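The Moges Sliding Patio Door by Cindetti

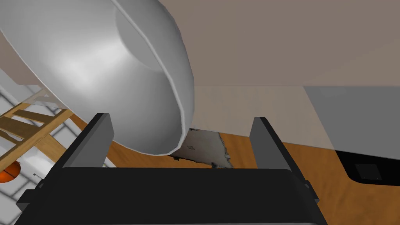

Rounded white form with a raised rim, close up

I've been selling patio doors out of our little showroom for years now, and the Moges is the one I keep sending people back to look at (usually on a Saturday, when the place is packed!). It's a two-panel glass slider, 98 inches wide as standard, and it suits a living room or a big kitchen that opens onto the deck.

What I like most is how easily it moves. The rollers sit in a low track, so you aren't stepping over a big ledge with a tray of drinks – and my own dog has finally stopped tripping on his way out. The glass is double-pane with a light tint, and you can go for the Nerkano coating if your yard gets hard afternoon sun. I put it on mine and the couch has stopped fading.

Frames come in white, charcoal or bronze. The locking handle is included, the screen is extra.

Prices start at $4,000 for the door itself. Fitting is some $800 more for a straight swap, but if we have to widen the opening I'll need to come out and measure first. We use the Drilla fixing kit on every job, and it's in the fitting price.

Hardware is covered for 36 months. Keep the track vacuumed out, please – grit is what wears the rollers down, and I can't cover that!

Call or stop by for a color sample.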